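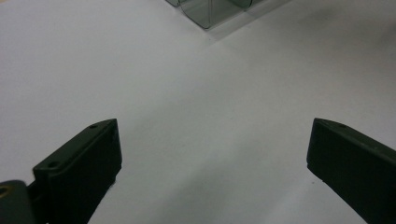 Open day, Plornitz hall, station 5 — January

Our slot was 10:40, which meant 10:55. Angus Tawhiri had the group from Liltard first, then the Simard people, then a school party that wanted to know if the robot could dance. There is no dance mode. I wrote the request down anyway, as promised to a very serious child.

Setup

White board on the table, two metal trays stacked in the middle, hand-held gripper on the left side. Both hands busy is the usual way we work, and visitors find it much less glamorous than the poster, which shows a humanoid gazing at a sunrise. Zorisau paid for the poster. I've asked for the file so we can at least fix the spelling of "autonomous."
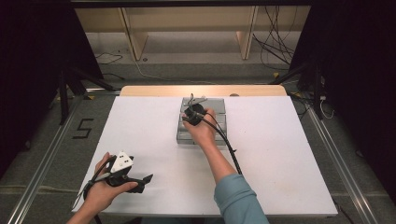

Angus does the talking while I do the hands, a split that suits us both until somebody asks me a question directly. The Simard visitors asked four, all about cost. I said the fingers are cheap to replace and everything else is Angus's department. He said the same about me later.

Cables were the main complaint in my own notes from last year, and they go in again this year. Request for the next one: an extra pair of cable clips and a shorter lead on the gripper. The request form allows 500 characters and I used 389 of them on the lead.

Clear plastic

The Liltard engineer asked what we do about transparent parts. Good question, so we put one on the white board and talked around it for far too long. Pale gray shadow on white, faint edges, not much else to go on. She thought the shadow would be easier to find than the part — I'm inclined to agree, and have put it on the list as something to try with the lamp moved over. Angus wants a darker board. I want to know who carries the darker board up from room 301.
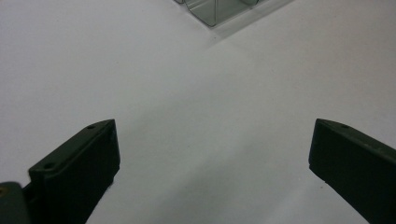 Left over for next time

Print more handouts. We brought 40 and the school party took most of them to draw on.
Send the Liltard engineer the finger drawings, with the screw sizes written in this time.
Ask Plornitz for the earlier slot.
Reply to the child about dance mode. Angus has offered to draft it.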